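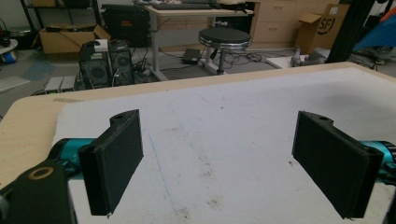
Fig. 1. Feuille de protection sur la table claire, tracés bleus et salissures brunes.

Cahier d'atelier, Bralitz. Novembre, 14 h.

Objet : état du poste de tri des échantillons de terre, lot Sesness.

La feuille blanche couvre la plus grande partie du plateau. Bord gauche irrégulier, bois nu à gauche et sur une bande au fond. À recouper plus large la prochaine fois, le débord minimal prévu par notre fiche est de 2 cm.

Salissures : un groupe de points et de traînées brun foncé vers le centre, sous la courbe bleue pâle. Une autre tache brunâtre plus bas, puis une zone sale à côté de l'extrémité du trait bleu. Nature non déterminée sur photo. Le lot Sesness est le dernier passé au poste, mais le Sperling l'a précédé et la feuille n'avait pas été changée entre les deux. Ne pas attribuer.

Tracés : le trait fin et la courbe sont des tracés bleus. La courbe est trop peu lisible pour recaler quoi que ce soit. Repasser les deux au propre sur la feuille neuve, même couleur.

Pesées du lot : 27 sachets, prise d'essai 100 g, sauf le dernier, incomplet, mis de côté sans pesée. Tamis de 200 µm rincé et remis à l'étuve. Refus conservés dans le bac Flasotmont, étiquette à refaire, l'encre a bavé.

Nettoyage prévu :
- plier la feuille vers l'intérieur, sans la secouer ;
- sac fermé, mention « Sesness / Sperling, mélange possible » ;
- plateau à l'éponge humide, puis chiffon sec, insister sur la bande du fond ;
- feuille neuve fixée aux angles, attention aux coins arrondis, l'adhésif y tient mal.

Question ouverte : une feuille par lot ou une par demi-journée ? Le stock de papier permet la première solution jusqu'à la livraison. Je pars là-dessus pour Bralitz, à confirmer pour l'autre salle.

Reste à faire : commander du feutre bleu à pointe fine, reprendre l'étiquette du bac, recontrôler le zéro de la balance avant le prochain lot.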